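**Hoarau Furniture to open Clusby showroom in May**

Hoarau Furniture will open a second showroom in Clusby in May, the company announced this week. The new location will occupy the former Plimow carpet warehouse on the east side of town and will carry the full range of living room, bedroom and dining furniture now sold at the company's original store.

The building has stood vacant since the carpet business moved out. Hoarau signed a long-term lease on the property last fall and has since replaced the roof over the rear half, added a customer entrance facing the parking lot and rebuilt the loading dock. The sales floor will take up the front of the building. Stock and deliveries will be handled from the back.
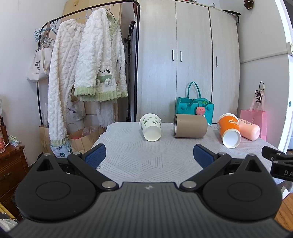 Upholstered seating will make up the largest part of the new store. The company said that 100 sofas, loveseats and sectionals will be on display at opening, most of them available for delivery from stock. Customers who want a different fabric or leg finish will be able to place a special order at the showroom desk. Special orders are expected to take longer than stock items, and delivery times will be given in writing when the order is placed.

The Clusby showroom will also be the first to carry the complete Trorari collection, a line of reclining chairs and sofas that Hoarau introduced last year. Only part of the line has been sold to date, owing to limited floor space at the original store. The Trorari pieces are offered with either manual or power reclining, and the power models may be ordered with an adjustable headrest. A lift chair will be added to the line later in the year. Pricing for the lift chair has not been set.

Bedroom furniture will be shown in 21 room settings along the north wall. Mattresses will have a separate area with its own entrance, so that it can remain open during inventory days when the main floor is closed. Dining sets, home office desks and bookcases will be placed toward the center of the building. Rugs and lamps will be sold throughout the store and will not have a department of their own.

The company plans to fill most full-time sales and warehouse positions from the Clusby area. Applications are being accepted at the original store and will be accepted at the new building once the offices are ready. Delivery drivers must hold a valid license and be able to lift heavy items with a partner. Training for new sales staff will begin in April.

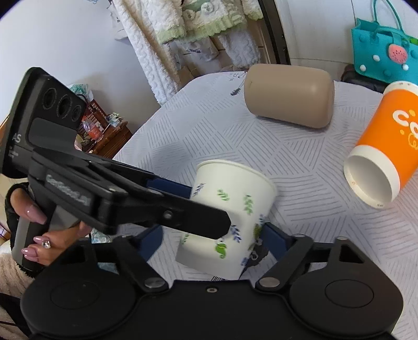
Delivery service will be extended as a result of the opening. Addresses in Clusby and the neighboring townships, which now pay the outer-zone rate, will move to the standard rate when the showroom opens. Orders placed before that time will be charged under the current schedule, even if delivery takes place afterward. Removal of old furniture will continue to be offered for a separate fee, and customers are asked to request it at the time of purchase so that space can be reserved on the truck.

The original store will stay open with no change in hours. Its clearance section, however, will move to the Clusby building, where some 665 floor samples, discontinued items and returned pieces will be brought together in one area. All clearance items are sold as is and may not be returned. Each will carry a tag stating its condition and any missing hardware. Clearance furniture may be picked up at the loading dock on the day of purchase or delivered at the standard rate.

Gift cards and store credit issued at the original location will be honored at both showrooms. Existing warranties are not affected. Customers with an open service request should continue to contact the service desk at the original store, which will handle repairs and replacement parts for both locations through the end of the year.

The showroom will open daily at 10 a.m. Parking is available in front of the building and along the south side, with accessible spaces next to the main entrance. Drivers picking up merchandise should use the rear driveway and bring a copy of their receipt. A further notice with the opening date, holiday hours and the telephone number of the Clusby showroom will be posted at the original store.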